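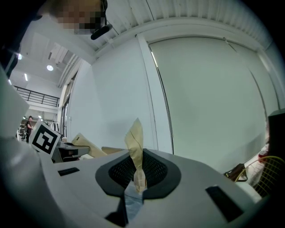
Crumpled kraft paper strip, tan.

Paper void fill: storage, weight and grain

Members who changed from plastic air pillows to paper void fill last winter have sent in more questions on this subject than on any other this year. Most of them concern paper that behaved well in the first few weeks and badly afterward. The notes below cover storage, basis weight, grain direction and crumpling, in that order. Figures come from the Brestach warehouse, where Aušra Zariņš kept a log of every roll from December onward, unless another site is named.

Storage

Kraft paper takes up and gives off water until it is in balance with the air. In a heated building in winter, indoor air is often very dry, and the outer turns of a roll dry out well before the core does. Dry kraft is stiff and cracks along sharp folds. The same roll in a humid summer goes limp, and a pad made from it flattens under load. Neither condition is a fault in the paper.

Rolls should be kept in their wrap until the day they are used. At Brestach, wrapped rolls were moved from the unheated dock to the packing floor and left overnight before opening. Before that change, rolls went straight onto the stand, and the first several turns were wavy at one edge. The wave caused the web to wander on the stand and tear at the perforation. After the change the tears stopped on all but two rolls, and both of those had damaged wrap on arrival.

Rolls stored on end pick up edge damage from the floor. Rolls stored on their side develop a flat. If the floor is clean and dry, on end with a sheet of board underneath is the better choice. Keep the stack away from dock doors and heater outlets. A cheap humidity gauge hung at roll height tells you more than a good one mounted by the office thermostat.

Basis weight

The common mistake is to buy heavier paper to get more cushioning. Void fill does two separate jobs: it stops the product from moving, and it absorbs some of the energy in a drop. Heavier paper is better at the first job when the product is dense. For light goods in a large carton it adds weight and cost and very little else.

The Pandley site ran a comparison over 320 cartons, split evenly between a light grade and a medium grade, all holding the same ceramic part in the same box. Packers were told to fill until the flaps met light resistance. Cartons in the medium grade used less length of paper per box but more paper by weight. Product shift after shipment was the same in both groups, and Pandley has stayed with the light grade for that item. It kept the medium grade for cast fittings, where the light paper compacted and left a gap at the top of the box.

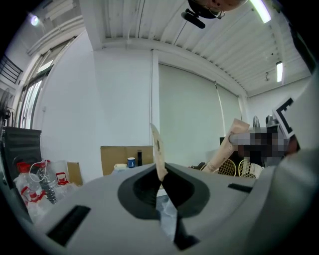
A site that ships both kinds of goods will normally need both grades on hand. Mark the cores with different colors. The two papers are hard to tell apart on the stand, and a packer who gets used to the feel of one will underfill with the other.

Recycled kraft has shorter fibers than virgin kraft and tears more easily at the same weight. It also makes more dust. Where the product has open bearings, lenses or exposed connectors, bag the product first or use the virgin grade. For everything else the recycled grade is adequate, and the price difference will usually settle the question.

Grain direction

Machine-made paper is stiffer along the direction it traveled through the paper machine. On a roll, that direction runs along the length of the web. A fold made across the web has to bend the stiff direction and holds its shape as a spring. A fold made along the length is easier to form and gives a flatter result.

This matters for hand packing more than for machine packing, as a crumpling machine gathers the web from both sides in the same way every time. People fold however is convenient. Pads folded in half across the web and then loosely twisted kept more of their height under a static load than pads rolled up lengthwise. The Brestach test was simple – a board, a 33 pound weight and a ruler, with height read at the start of the shift and again at the end. Anyone can repeat it with their own paper, and should do so before changing suppliers.

Strips cut from the roll for wrapping or edge protection should follow the same rule. Cut them long with the web if they need to stand up, and across it if they need to wrap around a small radius without cracking.

Crumpling

Crumpled paper gets its strength from the ridges formed where folds meet. More ridges give a stiffer pad up to a point. Past that point the paper has been worked so much that the fibers along the folds have separated and the pad goes soft. Paper reused several times arrives at the same condition by a different route. Reused void fill is fine for the sides of a carton. It should not go underneath a heavy item.

Hand packers tend to over-crumple at the beginning of a shift and under-crumple toward the end. Carico handled this by setting a sheet length for each carton size and posting it at the bench. The posted lengths came from weighing 115 finished cartons, removing the ones that failed a shake check, and taking the middle value of what was left. Paper use dropped in the first month and returns did not change.

Cost per carton should be worked out by weight of paper used and should include labor. A bench that saves paper but takes longer on each box may cost more overall. Carico packed 2,160 cartons in the month it used for its calculation, enough to even out differences between packers. A smaller site will need a longer period.

Board as a substitute

Some members use offcuts of corrugated board for bottom pads and side panels. Corrugated board resists crushing well when the load is spread over the face, and poorly when a corner bears on one spot. Run the flutes of adjoining layers at right angles. Panels kept for this purpose should be stored flat under a light weight. Board left leaning takes a bow, and a bowed panel in a carton pushes the product to one side.

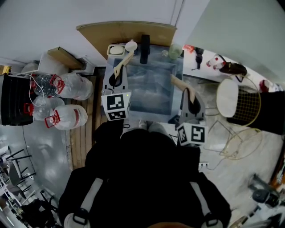 Tan cardboard panel leaning against a white wall, behind a glass-topped table.

Bowed panels can be recovered by stacking them with the curves opposed and leaving them for a few days. Panels with crushed flutes cannot, and should be baled.

Log sheets

The blank log used at Brestach is available from the Kobzar office on request. It has columns for roll number, date opened, humidity at the stand, grade, and tears per roll. Sites that return a completed log will receive the combined results from all sites before the next winter season.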